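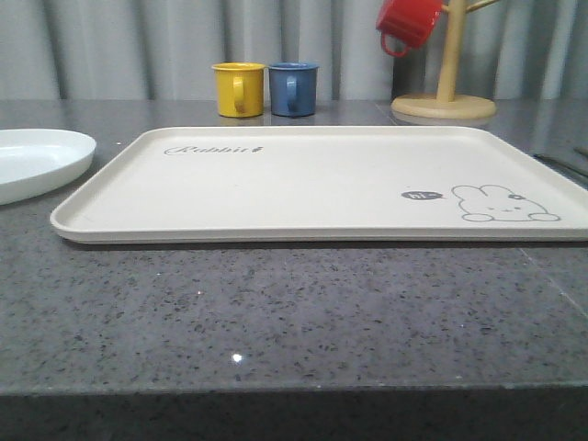
# Flomutier Tableware Notes

2022-10-28
By the Flomutier notes editor

Search this project Go

Flomutier is a set of plain text notes on everyday tableware: serving trays, plates, mugs and the stands they hang on. The current release holds 2000 entries in 34 files.

## Layout

- `trays/` - outline, rim, color, any printed words or drawings
- `plates/` - outline, rim height, glaze
- `mugs/` - body color, rim, handle
- `stands/` - mug trees and racks

## Fields

Each entry has 3 required fields: `item`, `color` and `finish`. The `print` field is optional. Copy lettering as it appears on the piece, including marks such as the tilde in "hi~". A drawing gets a short plain name, for example `rabbit, line drawing`.

Mugs that match in shape but differ in color are separate entries - link them with `pair`.

## Known gaps

Materials are left blank unless the contributor was sure. Entries merged from the older Keststead list in February still use `cup` for mugs. The Groen and Kamisar lists have not been merged.

## Changes

Version 3 splits `finish` from `color`. Older files need `convert.py` run once before loading.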